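# 儿童玩具厨房常见问题

本页由 Merik 玩具租借店整理,供租借或购买玩具厨房的家庭参考。最近一次修订:2025年4月2日。

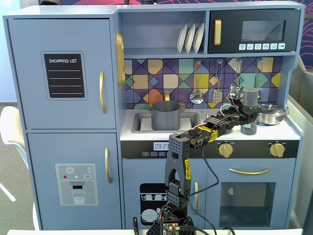
## 一、挑选与到货

### 这款蓝灰色的厨房包括哪些部分?

左边是一台高冰箱,分上下两扇门。右边是操作区,有水槽、白色灶台台面、开放搁架和一台黑色微波炉。冰箱和操作区连成一体,不能拆开单独摆放。

### 冰箱门上的取水口能出水吗?

不能。雪花图标、“SET”按钮、出水口和那只装了半杯水的杯子都是印上去的图案。孩子如果想玩倒水,可以另外准备一个小水壶,在浴室或阳台上玩。

### 冰箱上门的黑色标签可以写字吗?

标签上印有“SHOPPING LIST”和四条白色横线。我们建议用可擦的粉笔笔先在角落试一小块,等几分钟再用湿布擦。试的时候擦得干净,再往横线上写。不要用油性记号笔。店里收回过几件写了油性笔的,酒精擦完以后字是淡了,标签表面也花了。

不想直接写的家庭,可以剪一张同样宽的纸条,用低粘度胶带贴在横线上,写完一张换一张。

### 黑色控制条上的“09:23”会走吗?

不会。它不是时钟,时间一直停在这里。有家长拿它教孩子认数字,这个用法没有问题。教认时间的话,还是用带指针的教学钟更方便。

### 房间要留多大地方?

除了厨房本身占的位置,前面还要留出孩子站立和转身的空间。两个孩子一起玩时,留得再宽一点。冰箱门是往外开的,门前不要放矮凳或地垫卷边。

搬进房间以前,先量一下房门净宽和走廊拐角。送货单上的尺寸是外箱尺寸,不是组装后的尺寸,这一点常有人看错。

### 多高的孩子用起来合适?

我们店里没有硬性规定。通常的做法是让孩子站在台面前,手肘自然弯曲,前臂差不多能平放到台面上,这个高度就合适。太矮的孩子会踮脚去够挂钩上的铲子,可以先把常用的几件放到台面上,过一阵子再挂回去。

### 租借和购买怎么选?

租期最短为2个月,押金165欧元,归还验收后退回。想先看看孩子喜不喜欢,租一次比较合适。家里有两个年龄差得不多的孩子,估计能玩上几年,可以直接买。租借期间改为购买的,已付租金可以抵扣一部分,具体比例以合同为准。

## 二、组装与固定

### 一个人能装好吗?

能装,但立冰箱那一步最好有人扶着。第一次组装的人多数会在柜体背板上花最多时间。建议先把所有螺丝按袋上的字母分开,不要全部倒进一个碗里。

顺序如下:

1. 拼底板和冰箱两侧的立板。
2. 装背板,先不要拧紧。
3. 装操作区的柜体和台面。
4. 放入水槽,装水龙头。
5. 装后挡板、挂钩和搁架。
6. 检查是否放平,再把全部螺丝拧紧。
7. 最后装门和把手。

### 冰箱门关不严,是装错了吗?

多半是地面不平,或者背板螺丝在第二步就拧死了。把背板螺丝松半圈,轻推柜体让它回正,再重新拧紧。还是关不严的话,看一下上下铰链有没有装反。铰链内侧有箭头,箭头朝上。

### 必须固定在墙上吗?

必须。冰箱比操作区高出不少,孩子拉着把手往后仰,整件玩具会跟着动。随箱有一条防倾带和一个墙面固定件。石膏板墙请换用适合石膏板的膨胀件,箱内附的那种只适合实心墙。

租房不方便打孔的家庭,请在下单时告诉 Florian Royer,他负责配送,会带另一种固定件过去看现场。只用双面胶固定,我们不接受。

### 把手松了怎么办?

金色把手从门板内侧拧紧。用手动螺丝刀,不要用电动的,门板上的孔滑丝以后很难补。拧到把手不晃即可。

已经滑丝的,可以在孔里塞一小段木牙签,加一滴白胶,干透以后再上螺丝。这是临时办法,归还时请说明一声,我们会换件,不另收费。

### 水龙头转动时有响声,正常吗?

正常。响声来自底座垫圈。如果转不动,先检查垫圈是不是压歪了,不要往里面加食用油,油会粘灰。

## 三、餐具与收纳

### 锅和餐具平时怎么放?

没有固定答案,原则是孩子自己放得回去。可以参考下面的放法:

- 盘子竖着并排立在水槽上方的搁架上,取放时不用先搬开别的盘子。
- 漏勺和漏铲挂在彩色花砖前面的挂钩上,一钩一件。
- 双耳锅放在水槽里或柜子里。
- 带盖的锅放在台面后角,盖子盖着放,不容易丢。
- 高杯子放在台面右侧,靠里一点。

### 盘子立着老是倒怎么办?

搁架放得太空时,盘子会向一边滑。靠边放,或者在末端夹一块叠好的布就能解决。也有家庭用晾碗用的小架子,尺寸合适就行。不建议在搁架上涂防滑胶,灰尘沾上去很难清理。

### 挂钩上的勺子孩子总不肯挂回去,有什么办法?

先看看是不是挂孔太小、挂钩太密。孩子的手不稳,对不准孔就会随手放在台面上。可以给每件餐具的柄上穿一圈棉绳,绳圈大,好挂。绳圈周长不要太长,能套上挂钩就够了。

另一个办法是减少数量。只留两件在外面,其余收进盒子里,每两周换一次。

### 餐具可以用家里的真餐具代替吗?

可以用一部分。木勺、硅胶铲、小号搅拌碗都合适。玻璃、陶瓷和带刀口的工具不要放进去。真正的锅要看重量,孩子单手提着吃力的就不要用。

### 可以往微波炉里放东西吗?

视窗颜色较深,放进去的东西从外面看不太清楚。有的孩子会把小零件塞进去,然后忘记。每次收玩具时请打开看一眼。归还时我们常在微波炉里找到积木、发卡和吃了一半的饼干。

### 那排白色按钮有什么用?

微波炉下沿有六个白色按钮,上面印着食物和符号的小图标。玩法上可以约定每个图标代表一道菜,由一个孩子“点菜”,另一个孩子按对应的按钮。年纪小的孩子从两个按钮开始就可以。

### 玩具食物要配多少?

少配一点。一个鞋盒大小的收纳盒装得下的量已经很多。食物太多,收拾起来费时间,孩子也不一定都用得上。我们的 Trotetti 布制食物套装可以单独租,按盒计费。

### 每天收拾要按什么顺序?

我们给托儿所客户的建议是这样的:

1. 先把所有食物放回盒子。
2. 空出水槽。
3. 盘子上架。
4. 勺铲挂好。
5. 擦台面。
6. 关上两扇冰箱门。

家里可以简化,只做前四步。台面每周擦两三次就够了。

## 四、清洁与保养

### 用什么擦台面?

温水加少量洗洁精,布拧到不滴水。擦完再用干布过一遍。白色台面上的彩笔印,用湿海绵轻轻擦,擦不掉就停手,不要换钢丝球。

### 花砖那一面怎么清洁?

用软布横着擦,不要沿着图案边缘抠。紫色、深蓝、芥末黄、橙色这些色块颜色深浅不同,灰尘在浅绿和黄色部分最明显,擦的时候可以以这些位置为准。挂钩后面容易漏掉,每月把餐具全部取下来擦一次。

### 金色的部分会掉色吗?

把手和水龙头经常被手摸到,时间长了光泽会变。用微湿的软布擦即可,不要用金属抛光剂,也不要用含酒精的湿巾反复擦。轻微的光泽变化不影响退押金。

### 水槽里可以放水吗?

不建议。水槽没有排水口,水放久了会从边缘渗到台面下面,板材受潮后会鼓起来。孩子坚持要“洗碗”的话,在水槽里放一个小塑料盆,盆里倒一点水,玩完马上端走。台面板受潮鼓起属于损坏,维修费76欧元。

### 玩具锅能洗吗?能进洗碗机吗?

手洗可以,洗完擦干,盖子和锅身分开晾。不要放洗碗机。布制食物装进洗衣袋,用不超过40度的水洗,平铺晾干。

### 多久检查一次螺丝?

装好后两周检查第一次,以后每三个月一次。重点是冰箱门铰链、把手和防倾带的固定件。防倾带要保持绷紧,松了先收紧再让孩子玩。

### 能放在阳台或院子里吗?

封闭阳台可以,避开午后直晒。院子不行,哪怕只放一个晚上。露水足够让板边起毛。搬动时先清空搁架和台面,两个人各抬一侧,不要推着在地上拖。

## 五、游戏与使用

### 孩子玩了几天就不玩了,正常吗?

正常。把餐具收起来一半,过一两周再换出来。也可以换一个主题,比如早餐店、面馆、野餐准备。冰箱门上的购物清单用起来效果不错:先列四样东西,再去另一个房间“买”,回来放进冰箱。

不识字的孩子可以画,画在纸条上贴过去。

### 两个孩子抢灶台怎么办?

把工作分开。一个管水槽和盘子,一个管灶台和锅,过一会儿交换。用沙漏计时比用手机计时好懂。Odette Gaillard 在她的家庭托育点里还加了一个“收银员”的位置,小桌子摆在冰箱旁边,三个孩子就都有事做。

### 可以在上面放真的食物吗?

干的可以,比如水果、面包片。结束后把碎屑清干净,尤其是微波炉和水槽的角落。不要在台面上切东西,切东西请到真正的厨房,由大人陪着。

### 男孩女孩都适合吗?

都适合。我们租借记录里没有性别这一栏。

## 六、租借、归还与维修

### 归还时要拆开吗?

不用。请清空冰箱、微波炉和柜子,把餐具按清单装进布袋,配送员到了以后一起点。防倾带由配送员拆,墙上的孔由客户自己处理。

### 少了一件餐具要赔多少?

勺、铲、盘子按单件价格计算,价目表附在合同后面。归还以后找到了,一个月内寄回来,全额退款。锅盖单独丢失的,我们通常有备用,先问一下再付钱。

### 表面有划痕算损坏吗?

正常使用留下的浅划痕不算。贴纸撕不干净、油性笔、烫痕、板材受潮算损坏。拿不准的,请拍照发给 Huguette Joly,她会在两个工作日内答复。请不要自己用油漆补色,颜色很难对上,补过的板我们只能整块更换。

### 可以延长租期吗?

可以,到期前一周写信即可。六月归还的家庭比较多,配送时间会排得紧,六月到期的请提前两周联系。

### 零件坏了自己能买到吗?

把手、铰链、挂钩和水龙头垫圈可以向我们订。门板和台面需要预订,等货时间不固定。冰箱侧面那块金色椭圆装饰件目前没有备件,掉下来请收好,归还时一并交给我们,我们重新装。

### 怎么联系你们?

营业时间内可以打电话或到店。写信请注明合同号,并附上问题部位的照片,近处一张,远处一张。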